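4.3 Checking the arms at the cooking table

Do this check after every change of gripper fingers, and again after each 25 hours of work. The check needs two persons. One stays at the stop button the whole time.

1. Push the two tables together until the seam is closed. If one table is higher, adjust its feet first.

2. Place the toaster oven at the back, with the door facing the robot. The oven stays off during this check.

3. Put the metal baking tray in front of the oven with the skewers side by side on it.

4. Switch on the arms and wait for 8 seconds. Do not touch the joints in this time.

5. In the Suruver menu, choose "Slow" and move both grippers to the ends of the tray.

6. Look at the cable of each gripper. It must have a free loop and must not pull at any position -- also not when the wrist is turned.

7. Close the right gripper on the tool and hold it over the tray. If the tool slides, tighten the screws of the gripper mount and repeat from step 5.

Caution: Never put a hand between the gripper and the tray while the arms have power.

Note: A thin tray bends easily. Set the closing force to 9 or lower before the gripper touches it.

Write the result in the Grodeo log. For questions about the mount, please ask Hnat Kovalchuk.

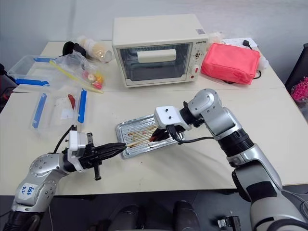
Must I repeat the check when only the cable was replaced?
Repeat steps 4 to 7. The position of the tables does not need to be checked again.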